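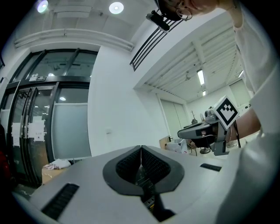
Front room notes, 2018-02-03

The front room at Prulbridge is back in use, and most of the building has been through it by now. A few things to know before you bring your group in.

The glass doors stay in place. There was talk of swapping them for solid ones to cut the noise, but the quote from Koubek came in higher than we wanted to pay, and people like being able to see whether the room is taken. Please use the handles and keep your palms off the panes. If you need to put up a notice, paper and tape are fine on the doors. Take it down when your booking ends, and take the tape with it.

The frosted panel next to the doors is not for notices. Tape leaves a mark on it that takes a long time to get off.

Boxes are still a problem. Cardboard can sit on the floor near the doors while you unpack, but the way out under the exit sign has to be clear at all times. Flatten what you don't need and carry it down to the Dundport side, where pickup is every 29 days. Cloths go home with you or into the wash bin in the hall – they should not be left on top of boxes overnight.

Lights: the small white switch on the wall works the room only. The space on the other side of the doors has its own switch, and the last group out turns off both.

Bookings for April are open. Sessions run up to 4 hours, with no more than 3 in a row for the same group. Matěj Murín keeps the list and has the spare key. If you want the Irkesham group's old slot, write to him soon, as two people have already asked.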